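Motoring > Accessories > Reviews > Battery & Charging

Clelico 400 jump starter: nine months in my boot

I bought the Clelico 400 last March after my old estate refused to start in the car park at Varthorpe station, with me in work shoes and a phone on almost no charge. It cost me £60, it's the size of a thick paperback, and the number in the name is the peak amps. My car is a 1.6 petrol with 126 thousand miles on it, so not exactly a demanding beast (touch wood!).

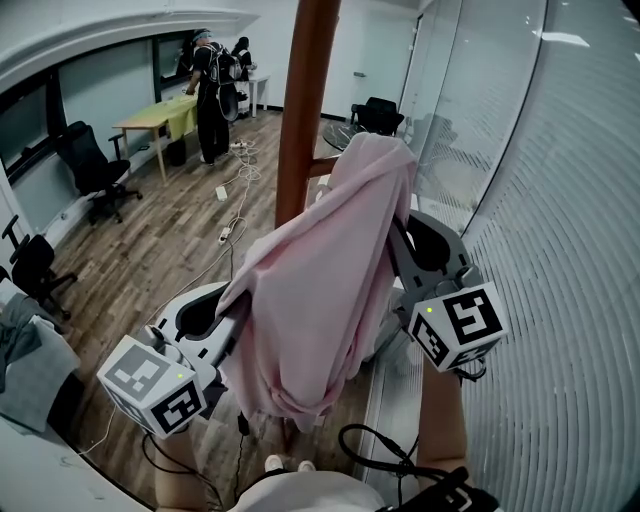

Will it start a diesel? Clelico say up to two litres, and it got my neighbour Devendra Kandpal's 1.9 van going on the second try, though the engine turned over pretty slowly.

On my own car it's been brilliant. I've used it four times now, twice because I left the interior light on like a fool, and each time it fired up straight away. You clip red to positive, black to a bit of bare metal on the engine, wait for the green light on the lead and turn the key. The instructions are printed tiny and grey on black, so have a read indoors before you need them!

The clamps are my main grumble. They're short and the springs are stiff, and on Flor Quintero's hatchback, where the battery is tucked right under the scuttle, we had to faff about for ages to get the red one to bite. The leads could do with being twice as long. I had a Holzer before this and its clamps were miles better, but that one died after two winters and the replacement battery cost more than a new unit.
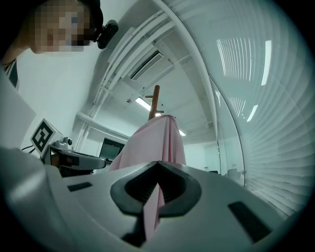 It does hold its charge well, mind. I topped it up in the summer, forgot all about it until the cold snap, and it still showed three bars out of four. A full charge takes an evening from a normal USB plug, and you can run your phone off it too. The torch is fine for finding a dropped bolt but I wouldn't change a wheel by it.

I did look at the Prurken as well, which has a tyre pump built in, but it's a great big lump and I've already got a pump. For a petrol car and the odd flat battery I'd buy the Clelico again. Four stars, one off for the leads.

Reviewed 3 January 2018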